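Groltard to open repair and reuse shop in Cillthorpe

2018-03-28

Groltard, the household goods reuse company, will open a repair and resale shop in Cillthorpe next month. The shop will take in unwanted furniture, kitchenware and small electrical goods from residents, repair what can be repaired and sell it on at low prices.

The new premises are the former Jakab shoe warehouse on Ridine Street, which closed in February. Groltard has signed a lease for seven years. Work on the roof and the loading door is finished, and the front windows are being replaced this week.
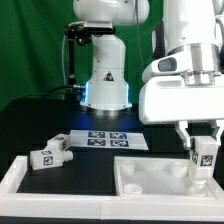
Will residents have to pay to leave items at the shop?

Dropping off is free for anyone living in Cillthorpe. There is a charge of £7 for home collection, which covers up to three large items from the same address.

The shop will employ 30 people, most of them part-time. Recruitment for the sales floor is complete. Posts are still open for two furniture repairers and a van driver, and details can be picked up from the temporary office at the side entrance on Ridine Street.

Groltard ran a trial collection in the town over the winter. It brought in 205 items, mainly dining chairs, bookcases and lamps. Most of the chairs needed only new glue or a replacement strut. Mattresses and upholstered sofas without a fire label could not be accepted, and the same rule will apply when the shop opens.

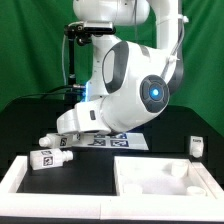
Sándor Lakatos said he had given up on finding anyone local to mend a dropleaf table and was pleased to hear that repairs would be done in the town. He added that he hoped the shop would stay open late on at least one evening, as he and many of his neighbours work outside Cillthorpe during the day.

Opening hours have been set with this in mind. The shop will open from 9.30am to 5.30pm, Monday to Saturday, with a late closing of 8pm on Thursdays. Drop-offs will be taken until half an hour before closing.

All electrical goods will be safety tested before they go on sale and will carry a dated sticker. Buyers can return a faulty electrical item within 30 days for a refund or exchange. Furniture is sold as seen, though staff will point out any known damage - a stiff drawer, for instance, or a marked top.

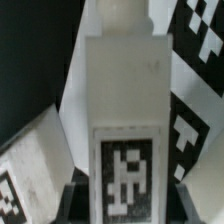
Repair evenings

A monthly repair evening will be held in the rear workshop. Residents can bring one item each and work on it with a member of staff. Places are free but must be booked at the shop counter. The first sessions will cover wobbly chairs, table lamps and sewing machines. Parts are charged at cost.

Groltard has also set aside £500 for a tool library, so that people can borrow sanders, clamps and drills for a week at a time. A small deposit will be needed - this is returned when the tool comes back.
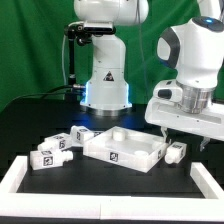
Groltard, Cillthorpe

Notes to editors

Groltard collects, repairs and sells used household goods. The Cillthorpe shop does not accept paint, gas bottles, car parts or children's car seats. Interviews can be arranged through the Groltard press desk.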